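The Water Man

The letter from Landex said that the well at the old Rocha place would never run dry, and Wellington Rocha read it twice at the kitchen sink, with the tap coughing brown.

He had bought back his grandfather's house in Nundham in February, when nobody else would look at it. The price should have told him something. The agent had talked a good deal about the light.

"They want 300 dollars for a man to come out with a stick," he told his sister on the phone.

"A stick?"

"A dowsing rod. They call it a survey."

She laughed so long he set the receiver down on the counter and went to check the bucket.

The man came anyway. His name was Ubaldo Russo and he drove a truck with Comov painted on one door and Landex on the other, as if the company had changed its mind halfway around. He was older than Wellington had pictured, and he wore good shoes, which seemed wrong for the job. He walked the yard from the gate to the pear tree. The rod dipped by the fence. It dipped again by the septic tank, where Wellington felt any rod would.

"Your grandfather had me out here," Russo said. "You were small. You threw a pear at me."

Wellington had no memory of it. It was the kind of thing a man could say to anyone who had grown up near a pear tree.

"What did you tell him?"

"Forty feet, by the fence. He wrote it down. He wrote everything down."

That part was true, but half the town could have told him so. The old man had kept lists of rainfall, of feed prices, of who had crossed the street to avoid him. Wellington said he would think about it. Russo shrugged, asked for a glass of water, looked at what came out of the tap, and left without drinking it.

After dark Wellington went looking for the book. He tried the hall closet and the box of church programs. He tried under the stairs. He told himself he was looking so that he could prove the man a liar, and he kept at it past eleven with that in mind. The last place left was the back bedroom, and the little white nightstand with its one drawer.

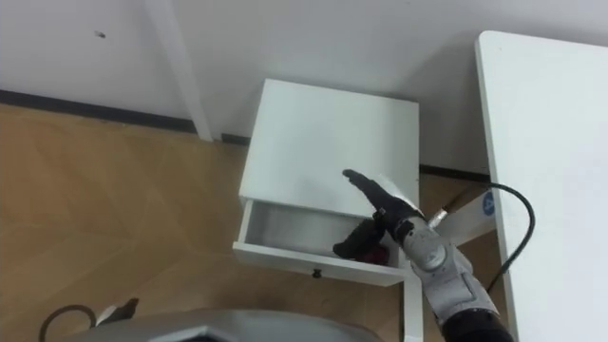 Wellington, you leave that man's things alone, his sister said when he called to tell her he'd found it, you know what he was like about his books, and anyway what if it says something you don't want?

It said 824 on the cover, for no reason he could work out. The pages had gone soft. He found the rain, and the feed, and a long complaint about a dog named Hà that belonged to the people behind. He found a line in pencil: Water man came. 40 ft by fence. Do not believe him.

Below that, in ink, was a second line. Dug at 2 places. Dry at both.

"So there you are," his sister said.

"It doesn't say how deep he dug."

"Oh, for heaven's sake."

"It doesn't, though. He could have stopped at ten feet. You remember his back."

She said good night. He sat on the bed and read the page again, holding it closer to the lamp. His grandfather had never in his life paid a man and then done what the man said. He had paid the doctor and thrown away the pills. He had paid a lawyer and then written to the judge himself.

In the morning the tap gave nothing at all. Wellington stood by the fence in his boots and stamped a few times, and it sounded like dirt. He didn't believe a word of it. He went back inside and looked for the number for Landex, and when a woman answered he asked her whether the 300 included the digging.

It did not, she said. The digging was Comov.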